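Ellonach Skills Exchange
By Munther Qudah | April | 2 comments

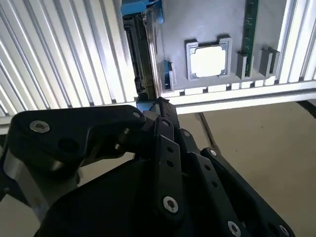 The Ellonach Skills Exchange is a non-profit training association based in Dindcombe. It offers free evening courses in bookkeeping, basic electronics and workplace English to adults who are out of work. It grew out of a job club run by the Fung Foundation, which still pays most of its rent.

The association says it has trained over 3,000 people. That figure counts enrollments, so a person who signs up for four courses appears four times. Its own yearly report lists 920 people who finished at least one course, and does not say how many found jobs afterward.

A partner program, Burura, matches learners with local employers for short unpaid placements. The association calls these placements "a bridge to steady work." Of the 57 employers named on its website, several had closed or moved away when the list was last checked, and former learners have complained that the work had little to do with their courses.

Supporters point to the English classes, which have a waiting list. No outside review of the association's results has been published.

Share (2) | Contact the editors | Back to top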